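Kit de pinza y cámara de muñeca Jindent para aula y club

Ref. 1214 · Línea Butoseck de robótica educativa
Disponible para centros, asociaciones y equipos de competición

El kit Jindent incluye una pinza de dos dedos largos, el soporte de muñeca con cámara y el material de prácticas para un curso completo de manipulación. Está pensado para alumnos a partir de 16 años que ya han montado un brazo y quieren pasar de mover bloques a trabajar con objetos blandos. Se vende por unidad o en pareja, para montajes de dos brazos.

Los dedos son de material gris mate, con el borde grueso y en relieve y una abertura alargada cerca de la punta. Se cambian con dos tornillos por dedo y no hace falta desmontar la muñeca. El recambio se pide suelto.

Qué contiene

Pinza Jindent con motor y placa de control
Juego de dedos largos montado y juego de repuesto
Soporte de muñeca con cámara USB
Cable de datos de 90 cm
Tornillería y llave
Cuaderno de prácticas en español, en papel y en PDF

Los paños no van incluidos. Sirve cualquier prenda o trapo de algodón de tamaño mediano.

La unidad de tela

El cuaderno dedica su parte más larga a la tela. Lo escribió Nuria Shiferaw a partir del taller que imparte en el club Idgate, donde los equipos preparan la prueba de plegado de la copa Woldegiorgis. Los alumnos manejan el brazo a mano, graban cada intento con la cámara de muñeca y después revisan las grabaciones en grupo para decidir cuáles se guardan.

La primera práctica se hace sobre una superficie tapizada, que es más difícil que una mesa: el tejido cede al apoyar los dedos y la altura de la pinza hay que corregirla a ojo. Se recomienda un paño de color vivo sobre fondo claro. En el club usan tela roja con ribete blanco sobre un tapizado gris, y el ribete ayuda a seguir el borde desde la cámara cuando la tela está doblada entre los dos dedos.

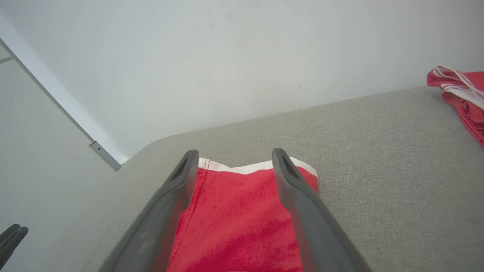 Datos técnicos

Peso de la pinza con soporte: 635 g
Apertura máxima entre puntas: 90 mm
Alimentación: 12 V, desde la base del brazo
Conexión: USB para la cámara, bus serie para el motor
Programación: Python y entorno de bloques Butoseck

Compatibilidad

Se monta en los brazos Butoseck de cinco y seis ejes. Para otros brazos hay una placa adaptadora sin taladrar; el plano está en la página de descargas. En montajes de dos brazos cada pinza necesita su propia dirección en el bus, que se asigna desde el programa de configuración antes de conectar la segunda.

Mantenimiento en el aula

Revisar los tornillos de los dedos al empezar cada trimestre. Limpiar la lente con un paño seco. Si la pinza cierra torcida, repetir la calibración del apartado 3 del cuaderno.

Pedidos y consultas

Los centros educativos pueden pedir presupuesto con factura a nombre del centro. El plazo de entrega habitual es de unos 16 días laborables. Para dudas sobre el uso en clase o la inscripción de equipos, escribir a Gebremedhin Alemneh mediante el formulario de contacto, indicando la referencia del kit y el modelo de brazo.

Ficha actualizada el 13/10/2022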